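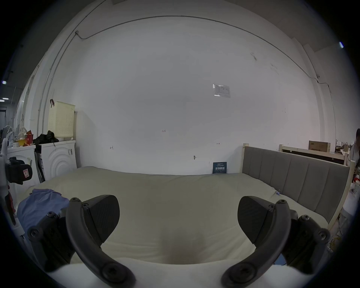 Folding is the task everyone asks for and the one Cinzia Parisi would have left until last. Rigid parts, in her view, forgive a poor demonstration; a cloth records every hesitation of the hand and passes it on to whatever is trained on it.

Home | Features | Robotics | Materials | Archive | Subscribe

Vangate has been collecting cloth demonstrations since April. The method is to put the gripper in a person's hand, leave the robot arm out of it, and record what the fingers see and how far they open. The arm comes later, when the recordings are turned into motion. The alternative, driving the arm itself through a remote-control rig, gives cleaner joint data but is slow. An operator at Itau, the firm's remote-control site, finishes 12 usable folds in an hour. A trained person with hand-held grippers finishes more than 542 in a week of short shifts, with less strain on the wrist.

The work is done on a bed, with a fitted sheet and a single piece of cloth. A bed is a poor surface for grasping. It gives under the fingertips, and the sheet tends to come up with the cloth if the pads are pressed too low. Operators are taught to come in at a shallow angle, close on one layer, and lift before pulling. With a gripper at each end, the cloth can be drawn out along its length and laid down again.

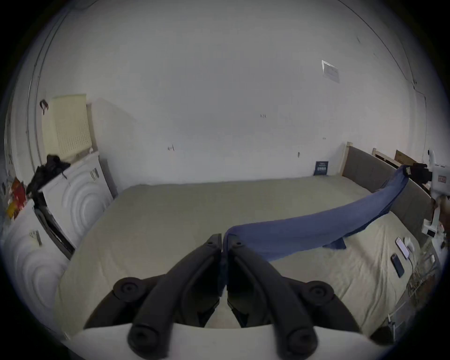

Two hands, one clock

The harder problem is timing. Each gripper keeps its own record, and the two must agree to within 14 milliseconds or the tension in the cloth makes no sense. One hand appears to pull against nothing. Trasito, the software used to line up the recordings, matches them on the moment of closing and discards any pair that drifts. Losses were heavy in the first month. They fell when operators were told to close both jaws once, in the air, before touching the cloth.

Sheet colour is changed between batches, as is the starting position of the cloth. A model trained on a single pale sheet learns the sheet. The set now stands at 2,000 demonstrations, a small number by the standards of the field, and failed grasps are kept in it with a marker. A regrasp is useful data - it shows the arm what to do after a miss.
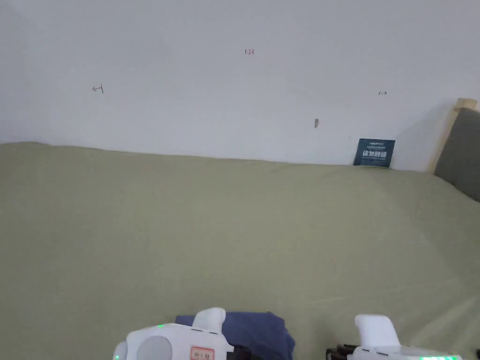
Raffaele Piras doubts that the failures are worth keeping. A person who drops a corner recovers by feel, he argues, and the recording holds none of that feel, only the fingers opening and closing again. He would rather have half the demonstrations and a force sensor in each pad.

Vangate has ordered pads of that kind from Guerra. Until they are fitted, the marked failures stay in the training set at a reduced weight.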